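Home Support Tickets Cell setup Search

Ticket: wrist camera and gripper offset, bench cell 2
Opened by: Ginevra Costa, Sedside
Handled by: Ettore Russo
Aug 16, 2019
2 min read

Ginevra: Closing grip lands to one side of the test die after we swapped the fingertips. Same program as before, same speed. Offset looks like roughly 4 mm at the wrist.

Ettore: Lovely clear report, thank you! Please jog down until the big white die sits between the tips, stop before closing and send me what the wrist camera gets.

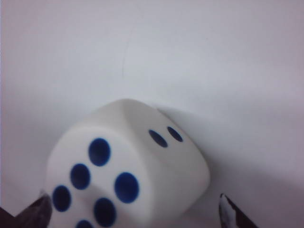

Photo: Ginevra Costa / Sedside

Ettore: Great, both tips are in view and so are the blue pips, so we can work from this. The right tip has a worn grey patch – check it's seated fully before you touch any numbers. Then reload the tool file, as a fingertip swap puts the old offset back.

Ginevra: Reseated, and the screw took another half turn. Tool file reloaded. Moving on to the camera check with the die on the white surface.

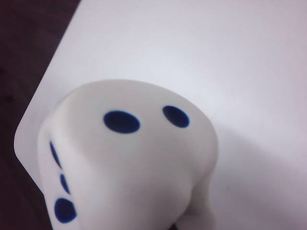
I ran 30 grips after that and only 2 were off centre, both at the far side of the reach. So much better! Could it be the cable tugging at the wrist?

Ettore: Very likely. Give it more slack at the second clip and run 12 more out there. I'll keep the ticket open until October.

Contact support | © Sedside | Back to top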